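Hillura push back second album, add a show at Stidis

November 21, 2021

The release of Hillura's second album has been moved to the spring, the band's label said. The record, called Biswas, was supposed to be out before the end of November. Drotidier, the label, put the delay down to a backlog at the plant that is pressing the vinyl.

The band had the choice of putting the album on streaming services on the original date and selling the records later. They turned that down. Singer and songwriter Nusrat Howlader said she wanted people to get the album in one piece.

"We sequenced it for two sides of a record and then a third," Howlader said. "I don't want half the people who ordered it hearing it on a phone four months before the thing they paid for shows up."

Biswas runs 53 minutes, which makes it nearly twice as long as the band's first album. It was recorded over two winters with producer Sabine Gerlach, who also plays bass on most of the songs. Drums and vocals were done in a rented house outside town, and the string parts were added later in Gerlach's own studio.

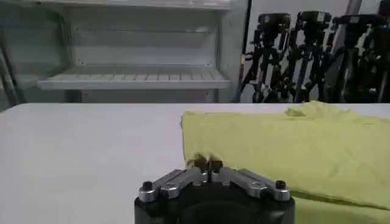
Two songs from the album are already out. "Low Bridge" came out in the summer and got a fair amount of college radio play. "Eleven Doors" followed in the fall with a video shot in a closed skating rink. Howlader said there will be no third single before the album – the label asked for one, and the band said no.

Fans who ordered the record ahead of time will keep their place in line. Drotidier said it has taken 3,170 orders so far, counting vinyl and CD together. Anyone who would rather have the money back can write to the label through the order page, and refunds go to the card used for the purchase. Orders that include a T-shirt will be split up, with the shirt going out now and the record later. There is no added shipping charge for that.

A signed edition of 200 copies on clear vinyl sold out the first morning and will not be repeated.

The live schedule is mostly unchanged. Hillura will play Stidis as planned, and a second night at the club has been added after the first one filled up. Tickets for the added show are on sale at the club box office and through its website, with a limit of four per person. Tickets for the first night are good for the first night only and can't be traded at the door. Stidis is asking everyone to wear a mask inside when they are not drinking, and the balcony will be closed for both shows.
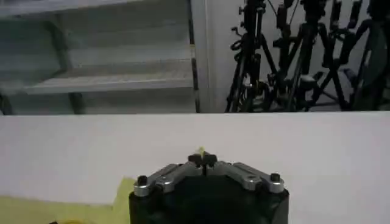
Silver metal linkages on a gripper's black housing.

The band plans to play the whole album in order on both nights, even though most of the audience will be hearing it for the first time. Gerlach will play bass. Older songs will be kept for the end of the set.

"It's a strange way to do it," Gerlach said. "Usually people have had the record for a month and they know where the loud parts are. We talked about cutting the set down to the singles and the old stuff, and that lasted for one rehearsal."

Gerlach said the long song that closes the album, "Salt Road," has given the band the most trouble on stage. The recorded version has five layers of Howlader's voice. The live version will have two, one of them sung by the drummer.

Hillura started as a duo and played house shows for several years before adding a full band. Their self-titled first album was put out on cassette and later picked up by Drotidier, which reissued it with three extra tracks. That reissue is still in print and is not affected by the delay at the plant.

Howlader wrote most of the new songs on an old upright piano that she bought from a church. Some of the lyrics are in Bengali, a first for the band, and the printed insert will have the words in both languages. She said the insert was one more reason to wait, as a mistake had been found in the first proof and there is now time to fix it.

Drotidier has not given an exact day for the release and said it will do so when it has a firm date from the plant. Doors for both Stidis shows open at 7 p.m. The opening act has not been named.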